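Bin Day at Hallham

Mikent opened its Hallham test hall to visitors in March, with one picking cell running. The task was mixed items from a metal bin, 22 to a batch. The log stood at 3000 attempts — 1000 of them on soft goods, which Mikent rates hardest. Fabric folds, and a grasp point planned from above may shift on contact.

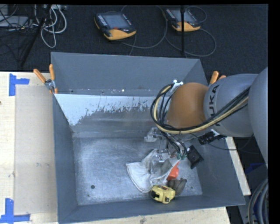

The KUKA arm over the bin, gripper above a crumpled piece of white fabric.

Weltenby trials come next.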